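The Long Sunday at Brornley

Rain was promised for two in the afternoon and it came at ten past four, when most of the teams had already made their plans around it. That is the short story of the Brornley endurance race this year. The longer story needs a little patience, because the car that won it led for only 15 laps of the 224, and until the last hour very few people in the paddock were looking at it.

The car belonged to Vosesance, a small team which has raced in the national endurance series for six seasons without a victory. Amrit Marchand started from eleventh place on the grid. In qualifying he had made a mistake at the hairpin on his best lap, and he was still angry with himself on race morning.

"I told the engineers that eleventh was my fault and that I would repair it," he said to me afterwards. "But I thought I would repair it to seventh, perhaps sixth."

The first two hours gave him little hope. The Ultel cars were in front, as they have been at every round since April, and they were faster on the long straight by a margin that was almost unkind. Their leading car completed its first stint half a minute ahead of its sister. Behind them there was a group of five cars fighting for third, and this was where the spectators had their entertainment. Vosesance stayed behind this group and saved fuel. 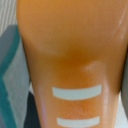

A matter of fuel

Saving fuel is not a pleasant thing to watch, and the drivers say it is not a pleasant thing to do. You lift your foot from the pedal before the braking point, you let the car roll, and you see the others go away from you. Marchand did this for nearly the whole of his first stint. The result was that his first stop came four laps later than the stops of the group in front, and when everybody had finished with the pit lane he was sixth.

There was some luck too. One of the five cars received a penalty for speeding in the pit lane, and another lost a wheel nut and stood for a long time while the mechanics looked for it. It had rolled under the car of the neighbours.

By three o'clock the sky behind the grandstand was very dark. The forecast on every pit wall was the same, and it was already wrong by an hour. Ultel had brought its second car in early to fit the wet tyres, hoping to gain when the others were forced to stop. The rain did not come. The wet tyres were finished after six laps on dry asphalt, and the car had to return for slicks. It was a gamble that I understood, but it was expensive – nearly two laps were lost.

When the rain did arrive it was heavy, and it fell first on the far side of the circuit. In the pits the ground was still dry. The drivers were shouting on the radio about water at the hairpin while their engineers looked up at a sky that was only grey. Marchand was at the right place at the right moment. He passed the pit entry, felt the first drops, and turned in without asking for permission.

"I said to them that I was coming, and there was silence," he told me. "Then somebody said a word that you cannot print."
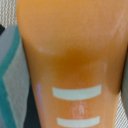
The mechanics had the tyres ready in spite of the surprise, and the stop was a clean one. The Ultel leader went by on the track and had to do one complete lap on slicks in the wet. He kept the car out of the barriers, which deserves respect, but he lost more than forty seconds. After he had stopped he was second, and the safety car, called for an accident at the chicane, did not help him.

The last 15 laps were run at a careful speed. The Ultel was quicker in a straight line, even in the rain, but Marchand placed his car well in the middle part of the lap, where there is only one dry line and no room beside it. On two occasions the cars were side by side into the first corner. Both times he kept the inside. At the flag the difference was less than a second.

There were 330 points available to each team over the season before Brornley, and Vosesance had collected rather few of them. One win does not change the championship, where Ultel still has a comfortable lead. The team will go to the next round with the same engine, the same budget and the same old transporter. Marchand will have a new gearbox, because the one he used at Brornley was losing oil when it came into parc fermé, and the chief mechanic did not want to say how many more laps it would have lasted.

Contact the editors | Copyright, all rights reserved | Back to top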